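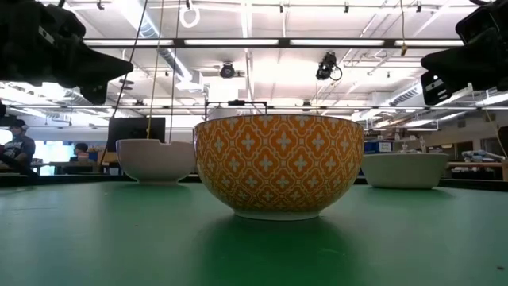

Do you warm your bowls before serving soup?

moushumi_b
Hello all! My mother always rinsed the bowls with hot water before the dal went in, and I still do it (with eight people at the table, that's a lot of rinsing). My husband thinks I'm fussing. Does anyone else bother?

Ruwan J
Every time, dear Moushumi! I put mine in a low oven while the bread finishes, and everyone gets to eat slowly and talk.

nisbet_cook
Sorry, I'm with your husband on this one. My kids just burn their fingers, and then I'm the one blowing on everybody's soup.

moushumi_b
Ha, fair enough with little ones! Hot water is gentler than the oven, though.

Ruwan J
I don't agree, the water cools before I've dried the last one. But do try both and tell us how you get on!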